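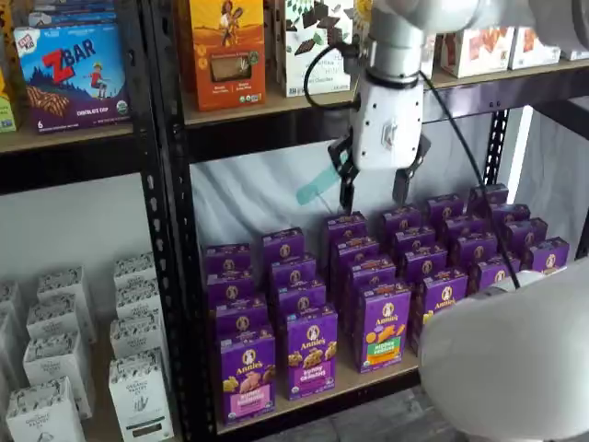
Shelf Picking Kit: Frequently Asked Questions

Last revised in October. Applies to kits shipped with controller software 2 and later.

What is included in the kit?

One arm mount, a two-finger gripper with housing and wrist collar, the external cable set, the Gruteo controller, and a license for the Drolonero planning software. The arm is not included unless you order the bundle. Shelving is not included in either version.

Which arms are supported?

The current list is on the compatibility page. In general, any six-axis or seven-axis arm with a standard tool flange and a payload of at least 2 kg at full reach will work. If your arm is not on the list, send the model number and flange drawing to support before ordering. Shirin Safavi handles compatibility requests and will tell you if an adapter plate exists.

Do I need special shelving?

No. Perforated metal uprights with plain boards are fine, and so is most store shelving. The software needs the height of each board, the depth of each board, and the position of each upright. Uprights are treated as fixed obstacles. If you move a board to a different slot, you must measure it again and update the shelf file.

How tightly can boxes be packed?

Packing in rows is supported. Upright snack cartons such as Annie's Bunny Grahams can stand in several rows, one behind another, with the gripper coming down from above with its fingers open. Two things matter:

Clearance above the box. The fingers and the lower part of the housing must fit between the box tops and the board above. Measure this with the fingers fully open, as the open position takes up more width.

Clearance beside the box. Each finger needs a gap to enter. If cartons are pressed flat against each other on both sides, the planner will reject the grasp and log code 366. Loosen the row or switch to the suction attachment, sold separately.

Can it pick from the back row first?

Yes, if the overhead clearance allows it. The default order is front to back. Set "pick order" to "any" in the job file to let the planner choose rows. Expect longer planning times with this setting.

How does the system tell similar boxes apart?

It matches the printed front panel against your product library. Two varieties from one brand often share a background color and a logo position, so the library entry should include the whole front, with the flavor name. Where only the top of a box can be viewed, the system reports the brand and marks the variety as unconfirmed. You can have unconfirmed picks skipped or sent to a check station.

How many products can the library hold?

The standard license allows 1452 entries. Each entry needs photos of the front, top and one side. A larger limit is available on request.

Does the external cable get in the way?

It can. The cable runs outside the arm and needs a loop of slack near the wrist so the last joint can turn. Too much slack will catch on box tops. Follow the routing diagram in section 4 of the manual, then run the wrist through its full range by hand at low speed before the first job. Replace the cable if the jacket is cut or flattened.

Will the gripper damage thin cartons?

Grip force is adjustable. Start at the lowest setting and raise it one step at a time until the carton no longer slips. In trials at the Onadholm site, Wagner Camargo ran 50 picks per carton type before fixing a value. We suggest the same practice. Cartons with a cutout window should be gripped away from the window.

Can it restock shelves as well as pick?

Placing is supported on the front row only. Placing into rear rows is in testing, and there is no release date.

Do I need a safety fence?

That depends on your arm, its speed and your local rules. The kit has no safety rating of its own. A risk assessment is the responsibility of the installer.

How long is the warranty?

Two years on the gripper and controller. Finger pads and cables are wear parts and are not covered.

Who do I contact for service?

Open a ticket from the controller screen. Attach the log file and the shelf file. For bundle orders, write to Faizal Chong in sales.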